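Kelosura Bimanual: two-handed demonstrations for policy learning

Release notes, November 7, 2023

Kelosura holds 2000 demonstrations recorded with a pair of hand-held grippers — no robot is needed to collect them. Head view and gripper views are stored as separate streams. Wrist pose comes from the printed markers on each gripper.

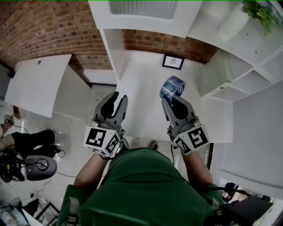 Head view, right gripper holding a roll of blue patterned tape.

There are 8 tasks. We held out 173 demonstrations for testing, split by object, so no test object appears in training.

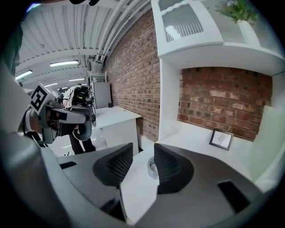
Policies trained on the gripper views alone did better on small objects than those given the head view as well. We have not tested this outside the Drerkbridge lab. Pose is missing wherever a marker was hidden; those steps are flagged, not filled in.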